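Grant period: second quarter, ending June
Project: Brokutdale Reading Room and Loan Service
Prepared by: Asanka Ranasinghe

## Spending

We have drawn down $2000 of the award. Of that, $840 went to large-print titles ordered through Huteris, and $500 paid for the van lease to the end of the quarter. The rest covered shelving and the deposit on the catalog software from Rana. The second software payment is due in July and is not shown in this total.

## Loans and visits

The home delivery route now runs on Tuesday afternoons and takes in the Fikton road as well as the town. We set a target of 100 registered borrowers and reached it in May. Audiobooks are requested more than we planned for. We would like to move part of the fall print budget to cover them and will send a separate request.

The late opening has been slow. We will keep it going through August and then decide.

## Delays

The catalog is behind. Records from the old card system have to be typed in by hand, and two of our helpers left in April. Fiction is finished. Local history has not been started.
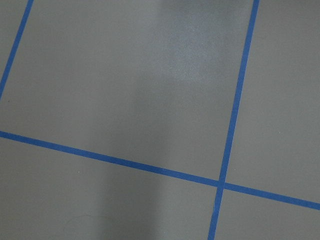

**Brokutdale Library Outreach Department**

Blue tape on a gray floor is a cheap way to try out a layout, and we plan to test aisle widths with it before the new shelving is fixed in place. Borrowers who use walkers have asked for wider turns near the large-print section. The supplier needs final measurements by the end of July.

Next quarter we expect to finish the local history records and make the second Rana payment. Receipts are attached.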